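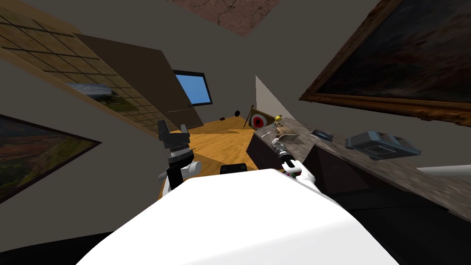

How long should a simulator demo at an open day run?
Five minutes per visitor, with the last two left free for questions. Any longer and the line behind them starts checking its phones.

The steps come from the open day we put on at Prekthorpe in March, where Noretti lent us the big room and an alarming number of extension cords.

1. Load the kitchen before the doors open. It takes its time, and a progress bar is a poor opening act.

2. Pick one small job at the counter. We had planned a full breakfast. We settled on reaching for the silver utensil, with the toaster farther along to give people something to hope for.

3. Say early that the kitchen is simulated. Someone will still ask who cleans it.

4. Explain the view. Visitors are looking out over the robot's own white torso with an arm on either side, and the room can lean hard enough to make them lean too. Offer a chair.

5. Let them drive one arm. Two at once is for staff, and not all staff.

6. Save a starting pose and learn the reset key. We used ours 80 times before lunch, mostly with dignity.

7. Keep the snacks away from the keyboard. If your date falls in Ramadan, as ours did, move the snacks to sunset and run a late session - it was our busiest.

8. Close Damum, our logging tool, before you shut down the simulator. Do it the other way around and you lose the afternoon's runs, plus 3 hours of the evening looking for them.

Spare batteries for the controllers are in the drawer marked Cables.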